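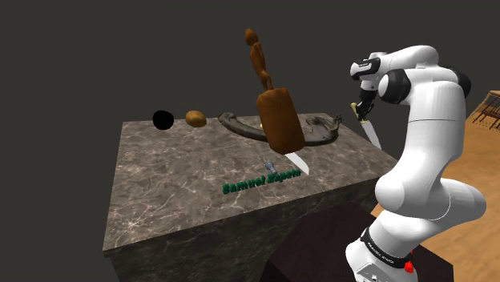 Home Stories Archive Submit Contact

The Tratlow Supper

Murray Després had sold 80 tickets for the supper before he asked whether the hall oven worked.

"It works," said Kirsten Penner. "One side of it works."

She had the ledger open on her knee. They were sitting in her car outside the hall with the heater on, as the key was with Halska and Halska was late. It was November and already dark at half past four.

The supper was meant to raise 4000 pounds for the well at Nandevska. Murray had been there once, when he was 26, and had carried water up from the river with a family whose name he still wrote on a Christmas card every year. In Tratlow he was known for talking about it. People bought tickets partly so that he would stop.

"What does Dierckx say about the lamb?" Kirsten asked.

"He'll let us have it at cost."

"Did he say that, or did you?"

Murray looked out of the window. Dierckx the butcher had said he would think about it, and had then talked for a long time about his van.

"I'll ring him," Murray said.

Halska came at ten to five with the key and a carrier bag of tea towels. She didn't apologise. She let them in and went round putting on the lights, and the three of them stood in the kitchen and looked at the oven. Kirsten turned it on and held her hand inside. After a few minutes she moved her hand to the left, and then back.

"Stew," she said. "We can do stew on the hobs."

"I've put roast on the tickets," said Murray.

"Then they'll have to be told."

He spent the following evening on the telephone. Most people didn't mind. One man wanted to know if there would be dumplings, and Murray said yes without asking anyone. His last call was to Dierckx, who said that if it was only stewing lamb then he could certainly do it at cost, and why hadn't Murray said so in the first place?

On the day they started at 11 in the morning. Kirsten did the onions by the back door, where the air was better. Halska made the dumplings, having been told of them on Thursday, and she made them without speaking to Murray at all. He put out chairs. Then he laid the tables, and Kirsten came through and laid them again with the forks on the correct side.

"You could sit down for a bit," she said.

"I'm all right."

"You've been up since five. Your light was on."

He sat down. From the kitchen they could hear Halska running the tap and shutting it off. Kirsten took the chair next to him and dried her hands on her apron, although they looked dry.

"What if we don't get there?" he said. "I told them it would be 4000. I wrote and told them."

"When?"

"In the summer."

She didn't answer straight away. They had kept accounts together for the chapel roof and the playing field, and she knew how he was with a number once he had said it out loud.

"Then you'll write and tell them what it is," she said.

The hall filled up quickly after half past six. The stew went round, and there was enough of it. Dierckx came in a tie and bought two strips of raffle tickets, then won a bottle of sherry with the first and put it back in for the second draw. A girl from the school played the accordion. Murray had prepared a speech of 4 pages, and when the pudding plates had gone he stood up and read the first of them. It was about the path down to the river and how early they had to set off. He turned over to the second page and looked at it, and then he thanked everybody for coming and sat down.

They counted the money in the kitchen, with the door shut. Kirsten made piles and Halska wrote the totals on the back of a raffle sheet. It came to a little over three thousand.

"Well," said Halska. It was the first thing she had said to him since Thursday. "That's a lot of stew."

Murray checked the piles himself, twice, and got the same answer. Then he washed the big pans while the others swept, and Kirsten drove him home with the leftover dumplings in a bowl on his lap.

The letter took him several goes. He wrote it at the kitchen table, dated it 2024-12-24 in the corner, the way the bank liked it, and put down the exact sum. Underneath he explained about the oven - he felt they ought to know - and said that there would be another supper in the spring. He had not mentioned this to Kirsten. He put on his coat and went round to tell her before the post went.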